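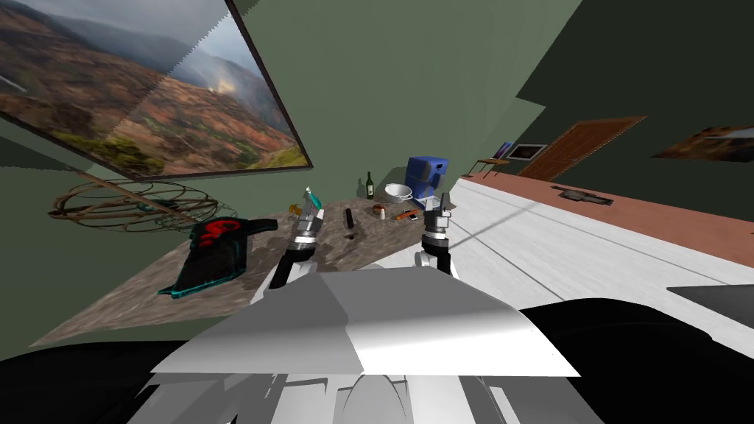
About Us

Hi, I'm Keith Ruddock, and I roast coffee in Jallthorpe. If you got this far you've probably had a bag of ours, or somebody gave you one, or you typed "Fundska" into a search box to find out how to say it. (FOOND-ska. My grandmother's word for a person who keeps picking things up and bringing them home. She meant it as a complaint.)

Fundska Coffee is three people, one drum roaster and a van with a heater that works when it wants to. We sell whole beans to people at home and to a handful of cafes between Jallthorpe and Sarkport, and on Saturday mornings we open the front door and pour coffee for whoever walks in.

How it started

I used to sell restaurant equipment, mostly ovens and dishwashers, and I drank terrible coffee in very nice kitchens for years. One of my customers in Sarkport had a little sample roaster sitting on a shelf with a broken motor. I took it home, fixed it on the back porch and burned the first batch so badly that the neighbors came over to check on me! The second batch was better. By the end of that winter I was roasting for the whole street and my wife wanted her porch back.

The first real sack I ever bought was a washed coffee from Marulanda, up in the hills in Colombia, and I still can't talk about it without getting a bit silly. It was sweet like brown sugar, with a little orange in it, and it forgave nearly every mistake I made. We've had a Marulanda coffee on the shelf ever since. If you're new to us, start there.

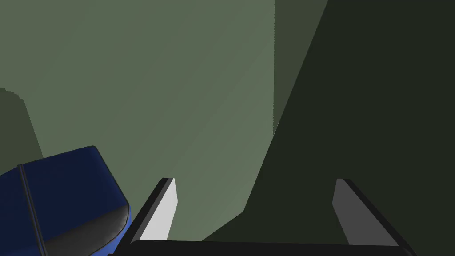
Open gripper seen from behind and above (rendering)

How we roast

We roast on Tuesday and pack the same afternoon, and orders go out the next day. We don't roast ahead and let it sit. That means we do run out, usually of the one you wanted, and I'm sorry, but I'd still rather do it this way.

Our roaster holds 22 pounds of green coffee, which in roaster terms is pretty small. I like it that way. You can hear everything going on in there, and a batch that's heading somewhere odd can usually be pulled back if you're paying attention. Most of what we make is medium. We do one dark roast, called Back Porch (you can guess why), and it outsells everything else from October on.

People ask if dark roast has more caffeine. Not so you'd notice! It tastes stronger, but how much coffee you put in the pot matters a lot more. Use a scale if you have one. If you don't, two heaping tablespoons to a mug is a fine place to start, and add more if it tastes thin. 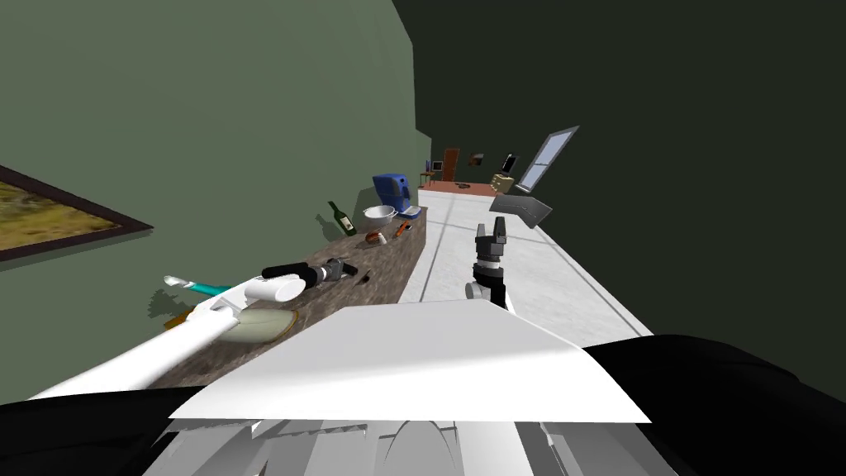 Green walls, granite countertop and a landscape painting (rendering)

How we buy

Last year we bought 748 sacks, most of it through an importer we've been with since the early days. I'd love to tell you I shake hands with every grower, but I've been to Colombia once, I was carsick most of the way up, and I don't pretend to be an explorer. What I do is taste. Every coffee we're thinking of buying gets roasted light, ground, and slurped off a spoon at the long table in back, usually alongside two or three others so I can't talk myself into anything. We've turned down over 30 samples for one spot on the shelf before, and then gone with the very first one we tried. That was a long month.
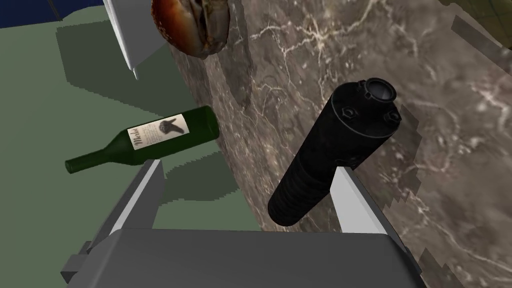
Our bags are plain brown paper with a stamp, and we've argued about them more than anything else in the business. I wanted the name of the farm in huge letters. My daughter, who does the ordering and most of the sensible thinking, said people remember a picture first and read later. I hate to admit it, but look at the bottle of Merlot lying there: a cream label, the one word in curly script, and a rabbit-looking animal with its ears up. Ask me next week and I'll remember the ears. So we're working on an animal of our own. The front runner is a magpie, for grandmother reasons, and the first sketch looked like a shoe with a beak.

Come say hello

Saturdays, eight to noon, at the roastery in Jallthorpe. Street parking is free but the corner spot is the bakery's, so please leave that one alone. Bring your own jar if you like and we'll fill it and knock a dollar off. Dogs are welcome in front, not in back by the roaster.

If you run a cafe and want to try us out, send a note through the contact form and tell me what machine you're using. I'll put together a few samples and drive them over myself if you're anywhere near Sarkport.

Keith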